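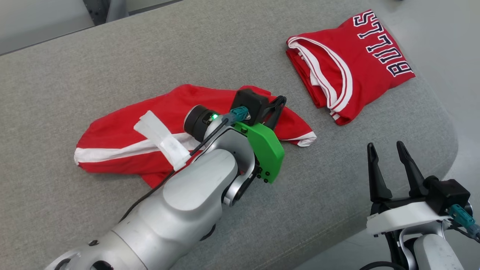

The coffee is fine but there is nothing to eat after the first hour, one passenger wrote on a comment card in July, and by the time we get to Tautahi the only thing left is crackers.

Brallura to Serve Hot Meals on All Savon–Tautahi Ferry Crossings

SAVON, August 11, 2018 – Brallura, the company that runs the onboard cafes on the ferries between Savon and Tautahi, will begin serving hot meals on every crossing at the end of the month. Until now, hot food has been sold only on the noon boat. Passengers on the early and evening boats have had a choice of packaged sandwiches, pastries, chips and crackers, and on busy days the sandwiches have sold out before the ferry cleared the harbor.

The change follows a passenger survey carried out in July. Brallura handed out comment cards on all crossings and received 700 of them back. The most common request was for hot food on the evening boat. The second was for hot food on the morning boat. Other requests included more seating near the windows, a decent cup of tea, lower prices for children and a place to fill a water bottle.

The new menu has 18 items, including drinks. Breakfast will be served on the morning boat and will include oatmeal, scrambled eggs with toast, and a fried egg sandwich on a soft roll. Lunch and supper will share one menu on the noon and evening boats: fish chowder, tomato soup, baked pasta, a chicken and rice plate, and a grilled cheese sandwich. The chowder is the same one now sold at noon. Bread will come from a bakery in Savon and will be loaded each morning before the first departure.

Tea will now be made with boiling water poured over the bag at the counter. Several passengers wrote that they had been handed a cup of warm water with the tea bag on the saucer, sometimes with a slice of lemon and no milk. Brallura has put a separate kettle on each boat for this purpose, so tea water will no longer be drawn from the coffee machine. Milk will be kept cold behind the counter and is free with any hot drink. Decaf coffee and two herbal teas have also been added.

Soup and oatmeal will cost $5 a bowl. A child's portion of any hot meal will cost $3. Prices for coffee, tea and cold drinks are not changing. Cards and cash are accepted on all boats, but the card reader can be slow when the ferry is far from shore, and passengers in a hurry may want to bring cash.

Orders for hot meals can also be placed before boarding through Plurimon, the booking system already used for ferry tickets. A passenger buying a ticket will see the menu for that crossing and can add a meal to the booking. Meals ordered this way are picked up at the counter by showing the ticket. They can be changed or canceled until the boat leaves the dock. Passengers who do not use Plurimon can order at the counter as before, and enough food will be carried on each boat for walk-up customers.

"People told us clearly what they wanted, and most of it was simple," Brallura said in a statement. "They wanted something hot on the way home, and they wanted tea made the way they make it in their own kitchens. We should have done both sooner."

The kitchens on the boats are small and there will be limits on what can be cooked to order. Eggs will be scrambled in batches. The grilled cheese can be made without butter on request, and the tomato soup and baked pasta contain no meat. The chowder contains milk, flour and shellfish. A full list of ingredients will be kept at each counter. Passengers with severe allergies should speak to the counter staff before ordering.

In rough weather, soup and hot drinks will be served in lidded cups only, and the grill may be shut down for part of the crossing. Anyone with a Plurimon order that cannot be filled because of weather will be offered a cold item or a refund.

The counters will open when boarding begins and close shortly before arrival at either end. At present they open only after departure. The seating area will stay the same for now. Brallura is looking at the requests for more window seats but has made no decision, and any change to the seating would have to wait for the winter, when the boats are taken out of service one at a time for repairs.

Water bottles can be filled at the counter at no charge.

The printed menu is available at the ticket offices in Savon and Tautahi. Comment cards will remain on the boats through the fall.

About Brallura
Brallura operates the onboard cafes on the Savon–Tautahi ferries and the snack counter at the Savon terminal. Press inquiries may be left at the company's office in the Savon terminal building, next to the ticket windows.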